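Washing a mixed lot of veg in a double sink: which basin, what order, and where does it drain?

Last updated: December

quollpocket

We moved into a unit in Lodberg a few months ago and it has a double sink, which I have never had before. At the old place I had one deep laundry-style tub for everything and a plastic colander that lived under it. I got used to doing things a certain way and now I find I'm shuffling stuff back and forth and getting water on the floor.

The sink is stainless, with a big basin on the left and a narrower one on the right, and the tap is between the two. There's a grey rack that pulls out to sit across the right basin. It's the kind with metal rods and plastic ends. We use it for dishes most of the time. The bench on either side is white and shows every drip and every bit of grit.

I do one big shop at the Severo market and buy whatever is cheap, so it's a mix of roots, leafy things and smooth-skinned things, and I like to get it all washed in one go before I start cooking. Most of it gets used that night or the next day. What I do at the moment is put the whole lot in the left basin and then pick things out one by one under the tap.

My questions, really:

Is it all right for the veg to sit directly on the floor of the basin, or should it be in a bowl? My sister-in-law says the sink is the dirtiest thing in the kitchen. I do scrub it first, but with dish liquid, and then I wonder if I'm just adding dish liquid to the food.

What order should things be done in? If I do the radish first, the dirt from it ends up in the bok choy. If I do the bok choy first, it's sitting there wet while I do everything else.

Can I use the rack over the small basin for draining veg as well as dishes? The gaps look fine for a capsicum but I'd think small stuff would fall through.

Typical lot in the left basin:

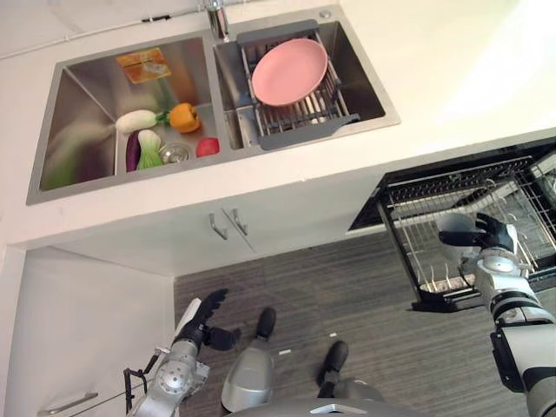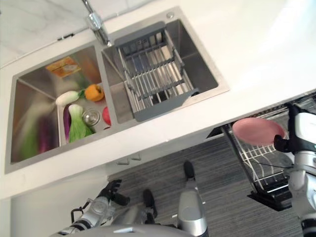

I also don't know whether to wash everything at once or leave the things we're not eating straight away. Last month I washed two eggplants on the night I bought them, put them in the crisper, and by the time I got to the second one it had gone soft and brown at the stem end. Might be a coincidence. The radish seems to last no matter what I do to it.

One more thing. We are on tank water for half the year, so please don't tell me to leave the tap running the whole time. Our last reading worked out at 240 litres a day for the household and I'd like that to come down, if anything.

There's no room for a second colander. The cupboard under the sink is full of pipe and cleaning stuff.

saltbushlane

I cooked in a nursing home kitchen for 7 years and we washed a lot of vegetables, so this is mostly how we did it, cut down for a house.

The floor of the sink is fine as a place to put vegetables while they are waiting to be washed. They've come out of a box or a bag and they are dirty anyway. It's not where you want them after they're washed. So treat the left basin as the dirty side and have the clean things leave it as you go. They shouldn't go back in once they've been rinsed.

Scrub the sink before you start, with dish liquid and hot water, and rinse it down properly, including round the strainer and up the walls. If you have rinsed until there are no bubbles you don't need to worry about the dish liquid. Lift the strainer out and clean under it. That's where the slime is. Don't use dish liquid on the vegetables themselves. Plain water and your hands, and a brush for anything that grew underground.

If you've had raw chicken or any other raw meat in that sink, it needs a proper clean and then a sanitiser before any veg goes near it, and I'd want a bowl as well. At work we had separate sinks for that. At home I just never rinse meat in the sink at all, which you shouldn't do anyway, it sprays everywhere.

Order: cleanest first, dirtiest last. For what you've got I'd go

capsicum and anything else smooth
eggplant
bok choy
white radish

The smooth ones only need a rinse and a rub. Hold the capsicum stem side up and run your thumb round the dip where the stem goes in, then tip it out, or it will hold a spoonful of water and dribble it on your bench. Same with apples and tomatoes.

Don't rinse the bok choy whole if you can help it. The dirt sits down inside the base where the stalks overlap and water from the top won't reach it. Cut the end off so the stalks come apart, or if you want to keep it in halves, split it lengthwise and fan the stalks out with your fingers. Then swish it in a bowl of water, let it stand a minute so the grit drops, and lift it out with your hands. Don't pour it out through your fingers or all the grit goes back over the leaves. Check the bottom of the bowl. If there's sand, do it again with fresh water.

Radish last, with a brush. If you are going to peel it you still wash it first, otherwise the peeler drags the dirt along the flesh. Cut the green end off after washing.

For the water, a bowl is the answer. Use one bowl of clean water for the smooth stuff, then a fresh one for the bok choy, then you can use that second lot to scrub the radish in because it's getting a last quick rinse anyway. Tap off in between. Everything gets a few seconds under the tap at the end. The bowl water can go on the garden.

Storage: wash what you're going to eat tonight and tomorrow and leave the rest dry. Eggplant doesn't like being put away wet, and it doesn't like the cold much either, so I don't think yours was a coincidence. It'll keep on the bench for a couple of days if your kitchen isn't hot. If you do wash ahead, dry it with a tea towel, especially round the cap.

orrery_hill

Agree with most of that but I'd use the rack more.

We've got the same sort of sink at our place in Sandu, large and small basin with the tap in between, and an extending rack over the small one. Ours is a Dalix. Once I started using it for veg, I stopped getting water on the bench, because everything moves from left to right and drips into the small basin. You shouldn't need the bench at all until you're ready to cut.

Things to watch:

Give it a wash before food goes on it. A rack that's had dishes on it is cleaner than most things but the ends get grotty where the plastic meets the metal. I use an old toothbrush. Dry dishes come off and get put away first, so you don't have dirty veg water splashing onto a clean plate.

Long things go across the rods. An eggplant laid the same way as the rods will settle into a gap and roll. Laid across, it stays put. A round thing will wander off towards one side if the rack isn't level, so put the eggplant in first as a sort of stopper.

Leaves will go through or hang down and touch the basin. For bok choy I keep mine in halves and lay them cut side down, and they're big enough to stay up. For baby spinach or herbs it doesn't work and you'd need a colander or a clean tea towel. You can lay a tea towel over the rack and put small stuff on that.

Make sure the rack is pulled out far enough that both ends are sitting solidly on the rim. Mine went in once with a whole load of potatoes on it. No harm done but it made a heck of a noise.

On the order, I do the bok choy first, the opposite of the person above, because it takes longest to drain and I can't stand it spitting in the pan. If you do it in its own bowl then the dirt never gets near the other things and the order stops mattering so much. The radish is still last.

I don't own a brush for roots. The rough side of a new scourer does it, as long as it's one you keep only for veg. The one you do the pots with has grease and detergent in it.

quollpocket

Thanks both. I tried it tonight with a mixing bowl in the left basin and the rack pulled right out over the other side. Bok choy done first in its own water, split in half and put cut side down on the rods. There was more grit in the bottom of the bowl than I'd like to think about, so I have obviously been eating that for years.

The eggplant across the rods does stay put. I had it the other way.

Bowl holds 2 litres and I filled it three times, plus the rinses. The used water went on the lemon tree. I've left the second eggplant out on the bench unwashed and will see how it goes.

Still a bit of water on the floor, but I think that's from me carrying the radish over to the chopping board without letting it drip first.

tinplate_wren

Put a folded tea towel along the front edge of the bench where you lean. Fixed ours.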